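Setting up the crockery cell (red arm, green table)

Short version for whoever is on next. Read it all once before you power anything.

Before you start

Cloth first. Pull it square to the table, smooth the worst creases. Clip the two back corners. Cables on the floor stay on the floor, nothing looped round a table leg.

Check the base bolts by hand. If one turns, stop and torque all of them, not just the loose one.

Power on, let the controller sit for 3 minutes. It complains if you rush it. Then home the arm with the table clear, and only then put the plates and bowls out.

Layout

Plastic only. Spread them over the whole cloth, mix the colours, leave room for the fingers to get down beside each rim. No need to match last time.

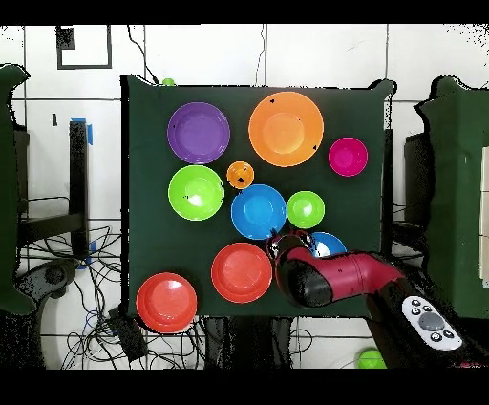
Speed at 2 on the pendant for the first run. Not higher, even if your in a hurry. Walk the arm down over the middle of the table and watch the clearance at the wrist.

Gripper height

Approach height is 185 mm above the cloth, set in the Cledska menu under Tool. Save it, then go out of the menu and back in to make sure it stuck. Sometimes it doesnt.

Close on the rim, one finger inside and one out. Lift slow. A bowl will tip when held by one side, so lift well clear of its neighbours before you move across.

If it slips:
wipe the finger pads, dry cloth, no spray
check both fingers close evenly
drop the approach by a hair and try again
still slipping, change the pads (Fostau ones, top drawer)

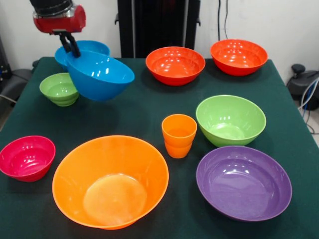
Dultitz Handling Lab, Cell Maintenance Team

Stacked pieces are a pain. Fingers catch two rims at once and you get both or neither. Split the stacks for the first test, put them back together once single picks are fine.

Every 300 picks: pads off, clean, look for a split along the edge. Grease on the wrist joint only if it sounds dry. Write it in the log.

Shutting down

Open the gripper, park the arm, speed back to 2, power off at the controller and then the wall. Leave the E-stop pressed in.

Page by Sebastian. Pad part numbers to be added when I find the box.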